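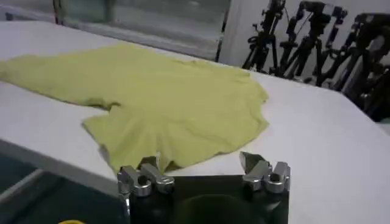

Folding T-shirts when you'd rather not

Use a table. The bed is too soft, the couch is worse, and the ironing board was designed by someone who only owned scarves. A plain, wide tabletop lets you get your hands flat and push.

Lay the shirt out front side down and find the shoulders first. Most people start at the hem and then wonder why the neck has wandered off. Pull the shoulders square, smooth outward from the middle with your palms, and leave the hem for last. If the bottom has bunched into a fan, don't chase the wrinkles one at a time. Pick up both corners, give them a small tug toward you and set them down again.

Check the sleeves for the bit that likes to double under itself. It will come out of the drawer as a crease you could rule lines with.

Then two folds in, sleeves back, and up in thirds. Mine take about 20 seconds each. My neighbour Yupin Ongart does hers in far less and has never once been gracious about it.

Cotton straight off the clothesline behaves best. Anything that sat in the basket overnight wants a light mist of water and 2 minutes' peace.

Odd colours, your chartreuses and so on, go on top of the pile. You'll never wear them otherwise.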